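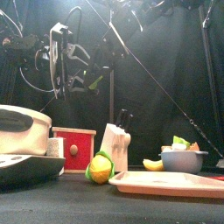
Subject: Re: How many demonstrations is enough? (toy kitchen)
From: Wendelin Ruchti
To: Skondeck users list
Date: May 6, 2024

Hello Vsevolod, and hello everybody else who has been following along,

Sorry to have taken my time over this. I wanted to go back through my notes before answering, and my notes are spread over three notebooks and the back of a delivery slip, so it took a couple of evenings.

Vsevolod Palamarchuk wrote:
> We have started collecting for our own kitchen set at Stokport and are up
> to 205 demonstrations, all of them "put the vegetable in the bowl" or
> close to it. The policy does well when the bowl is where it usually is
> and falls apart when we move it a hand's width to the left. My colleagues
> say to keep going until we reach 500 and then train again. I am less
> sure. Do you reset the table by hand each time? Do you write the
> instruction before the episode or after? And do you keep the failed
> ones? I would be grateful for anything you can tell us, even the dull
> parts.

The dull parts are mostly what I have, so you have come to the right person!

First, the number. Our kitchen collection stands at 2251 episodes in Skondeck format, and I would happily swap a good slice of the early ones for half as many from this spring. When we began in January we did just what you describe. We put the bowl down in a comfortable spot, and because it was comfortable we kept putting it back there, give or take a finger. The arm learned the spot. We had a very nice evening watching it pick up the corn and carry it to the bowl, and then Prantl (our project, for those who are new) had visitors, somebody slid the bowl across to make room for a coffee, and the arm set the corn down very gently on bare table. So I would stop short of your 500 and spend a day on how you lay the table first. Whatever you collect after that will be worth more to you.

What we do now is this. Before each session I draw slips out of a tin, one slip for each large thing on the table — the stove, the tray, the drawer box, the knife block — and each slip gives a rough area and which way the thing faces. The small things, by which I mean the banana and the corn and the pretend bread and so on, get moved after every single episode. Sometimes they go in the bowl, sometimes on the tray, sometimes just lying about in front of something tall so that the gripper has to come in at an awkward angle. Those awkward ones are a misery to teleoperate and I am always glad of them later.

Which brings me to your question about resetting by hand. Yes, by hand, nearly always. We did try having the arm undo its own work, so that "take the banana out" was recorded straight after "put the banana in", and it does save getting up and down. The trouble is that the things then only ever wander between places the arm has already been. If you do go that way, stop every so often and give the table a proper shuffle yourselves. I do it when I get up to stretch my back, which at my age comes round often enough to be a decent schedule.

On instructions, we write ours afterwards. I know plenty of people on this list do it the other way, and I can see the sense in having the operator know what they are aiming for. But when I wrote them first I found that all my sentences came out the same, "put the X in the Y" until the cows came home. These days the operator has only a short code on a card, and somebody else watches the recording later and types what they saw in their own words. We get "pop the corn into the pot" and "move the yellow one over to the tray", and once a rather lovely "tidy the banana away". Two people per episode if you can manage it. Ask them not to read each other's first.

Do keep the failures. Mark them as failures, plainly, in the success field and not in the notes (I am looking at my January self here), and leave them out of the training set to begin with. We have since found them useful for teaching a small checker that decides whether an episode has worked, and that checker has saved us a great deal of watching. The ones I am fondest of are the near misses, where the finger slips off, the operator backs away and has another go and gets it. Those we count as successes and train on. I can't give you a tidy figure for how much they help, only that our arm used to freeze after a missed grasp and nowadays it generally tries again.

A few odds and ends while I think of them:

Check your cables at the start of every session. Ours loop round near the gripper, and a loop that has crept down catches on taller objects.

Lighting. We had a lamp in one place for weeks and the policy was unhappy the moment it was switched off. Move it, dim it, do some episodes with the blinds open.

Drawer handles deserve their own session. A round knob is a much fussier thing to grasp than it looks, and if you mix drawer episodes in with the bowl ones you will get 2 of them a day and never enough to learn from.

I have the slip wording and the labelling sheet as plain text files and will gladly post them if anyone wants them. The Nallov converter chokes on our older episodes, by the way, because we changed the name of the wrist camera stream partway through. If somebody has a fix for that I would dearly like to hear it, and I will owe you a cake.

Do let us know how the bowl gets on, Vsevolod.

All the best,
Wendelin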